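About the Surface Care Team

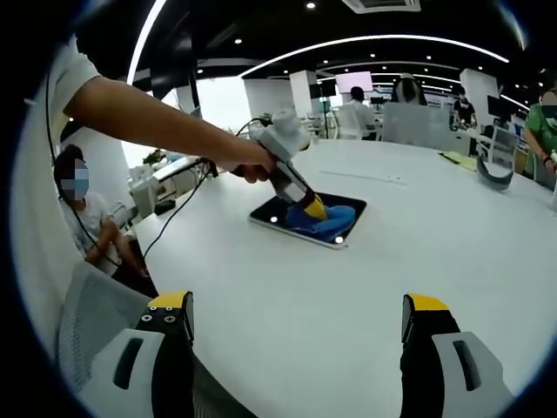
Praveo — Workplace Services, Surface Care Team

The Surface Care Team looks after the things people touch all day in the Praveo offices: tables, tablets, chair arms, keyboards, door handles and the shared screens in the meeting rooms. We are a team of 15, based on the second floor of the Pugh building, and we also cover the Junance site across the parking lot.

Lwazi Rampersad leads the team. He started here on the evening shift and took over the day schedule when the two offices merged.

What we do

Tablets get the most attention. Praveo has 80 of them in shared use, for room booking, sign-in and note taking, and fingerprints show badly on a dark screen. We wipe them with a soft blue cloth, laid flat on the table with the screen facing up. The cloth should never be soaked. Spray goes on the cloth, away from the tablet, and the rim is done last.

White tables are next. The glossy finish looks good but it picks up pen marks and coffee rings, so each meeting table is wiped end to end once a day. Papers and headsets left on a table are moved to one side and put back where they were — we don't throw anything out unless it is in a bin.

Mesh chairs are vacuumed every other week. The potted plants are watered on Thursday by whoever has the early shift.

Training

New team members spend their first 5 shifts working next to someone experienced. Most of that time goes to screens: how hard to press, how to fold the cloth, when to swap it for a clean one. Used cloths go in the Luser bags by the supply closet and are washed on site.

Contact

To ask for a cleaning or report a spill, call extension 22 or leave a note at the front desk before 4 p.m. Requests that come in later are handled the next morning. For anything involving broken glass, please call.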